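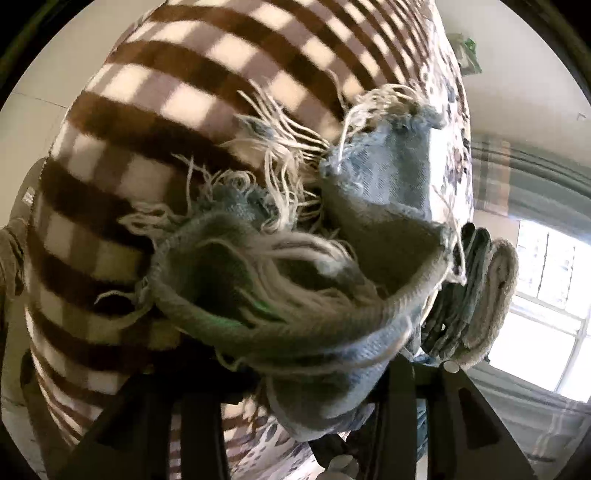

*Photo: Gotano. Hand-held gripper fingers and a pile of household cloths, among them a checkered fleece blanket with a long fringe.*

**MBWAMBO, 14th January** – Gotano has found the cause of the finger fault that stopped work on its Padora gripper, and the repair is ready to go out. All 30 hand-held Padora units are being called back for a new finger joint, and the Drondo folding robot, which uses the same fingers, stays switched off at every customer site until its own set has been changed.

We're very happy to have an answer, and happier still that the answer is a small part that fits in the palm of your hand!

**What went wrong**

Padora fingers are built as an open frame, with plates and struts that give a little when they close around something soft. That give is what makes them so good with blankets, towels and clothes. It also leaves gaps at the joints, and we now know that a loose thread can work its way into one of those gaps, wind itself around the joint and pull tight as the fingers open and close.

Once that happens the finger drags. The hand tool feels stiff at the trigger, and most people using it simply squeeze harder. On Drondo there's no person to feel the stiffness. The motor pushes through it, the controller believes the fingers have opened, and the arm moves away with the cloth still held.

Gotano logged nine jams of this kind before work was stopped. In most of them the cloth slipped free or the operator let go of the tool and pulled the thread out by hand. In one, at a shared laundry in Mbwambo, a Drondo arm drew back from the folding table with a throw still caught by its tassels and dragged a stack of folded towels onto the floor. The operator, Hala Amrani, reached in to free the throw while the arm was still moving. The arm stopped when its force limit was reached, and she wasn't hurt. We are treating it as the most serious event of the nine all the same, and it's the one that led us to switch everything off.

"I saw the towels going and my hand was already there," said Amrani. "It's what anybody would do, you grab the thing that's falling. I was glad when they took it seriously, and I was very glad when they asked me to come and show them exactly where I'd been standing."

She did come, and the visit changed the repair. The team had been looking at the joint. Amrani pointed out that the red stop button sits on the far side of the table from where the towels are stacked, so anyone working the stack has to lean across the arm to press it. A second stop button is now part of the change on every Drondo.

**How it was found**

The first jams were put down to dust. That was wrong, and it cost us time. The fingers were cleaned, they ran well for a while, and the reports were closed. Zineb Nasr, who looks after test work at Gotano, went back through the closed reports and noticed that every one mentioned a throw, a scarf or something with a torn hem.

Her test pile grew from there: fleece with tassels, blue cloth with a ragged edge, ribbed hems, terry towels with their loops showing. She mixed them the way they get mixed in a real home, with the fringe lying over and between everything else, and went at them with the hand tool.

"Neat squares of cotton had never given us any trouble, and neat squares of cotton were most of what we'd been testing with," said Nasr. "Fringe gets everywhere! You go in under a pile for one thing and there are strands lying across three others. The first time I got a jam on purpose I shouted so loudly that people came in from the workshop. It was the best bad result I've ever had."

With a jam she could bring on when she wanted to, Nasr and mechanical designer Abdelghani El Ouafi could take the joint apart with the thread still in it. They found the strands wrapped behind the pin, in a gap too narrow to see into when the finger is put together.

"I drew that gap," said El Ouafi. "It's there so the joint can flex, and I was proud of it. I've had to get over that. The new one flexes just as well and I like it better, and if someone finds a thread that gets past it I want that thread in the mail to me the same day."

**The repair**

The new joint has a soft sleeve that closes the gap and moves with the finger. It slides on over the old pin, so the finger plates can be kept. Each unit also gets a smooth cover along the inner edge of the struts, where loose strands tended to catch before they reached the joint.

Drondo gets the same parts plus a change to its software. After every release the controller now compares how hard the motor had to work with how hard it should have worked. If the two don't match, the arm stays where it is, the fingers open fully, and the robot waits for someone to check it and press the restart button. It won't try again by itself.

The repaired fingers have been through 800 grasps on Nasr's fringe pile without a jam. We don't want to make too much of that. A test pile in one building is a test pile in one building, and the people who use these tools have always found cloths that we hadn't thought of. Gotano will go on checking returned fingers through June and will put out the results, jams included.

**What it means for the recordings**

Many of the hand-held units are used to record people picking up and sorting cloth, so that Drondo can learn from how they do it. Urmila Rana, who runs that side of the work, has been going through the recordings to find the ones where a finger was dragging.

"A person makes up for a stiff tool without noticing," said Rana. "They twist the wrist, they give a bit of a shake at the end. It looks like skill. If we leave it in, we teach the robot to shake things, and then we all stand around wondering why it shakes things."

Recordings made with a jammed finger are being marked and kept apart from the training set. Rana has asked that they be saved, as she thinks they could be used to teach Drondo what a jam looks like early on, before the motor notices any strain. That work has only just begun, and we can't say yet if it will lead anywhere, but the whole team is excited about it.

**If you have a Padora hand tool**

- Stop using it on cloth with fringe, tassels, frayed edges or loose loops until the new joint is fitted.
- Look at both fingers before putting it away. If you can see thread at a joint, leave it in place and send the tool back with the thread still in it.
- Don't cut or burn threads out.
- If the trigger feels stiff, put the tool down and write to us. A stiff trigger is a fault, even when the tool still picks things up.

Return boxes are on their way to everyone on our list. Fitting takes one day at the workshop, and tools should be back with their users within 5 working days of reaching us. There is no charge for the work or the shipping.

**If you have a Drondo**

Please keep it switched off at the wall. A Gotano engineer will come to you to fit the fingers, the new software and the second stop button, and will stay for the first run. Please have some of your own most troublesome laundry ready, the more tassels the better.

Never reach for cloth while the arm is moving, including cloth that's falling. Let it fall.

**From Gotano**

"We closed reports that we should have kept open, and a customer ended up with her hand near a moving arm," said Marwa Chraibi, head of Gotano. "I've said sorry to Hala in person and I'm saying it again in public. I'm also thrilled with what this team has done since. They found it, they can show it to you on a table, and they've fixed it in a way that people can see and touch. From now on a report stays open until someone has made the same fault happen in our own workshop, or has written down that they tried and couldn't."

**About Gotano**

Gotano designs and builds tools for handling soft goods, including the Padora gripper and the Drondo folding robot. Its workshop is in Mbwambo.

**Contact**

Press questions, and requests to see the old and new joints side by side: Zineb Nasr, Gotano test workshop, Mbwambo. Visitors are welcome to bring a blanket.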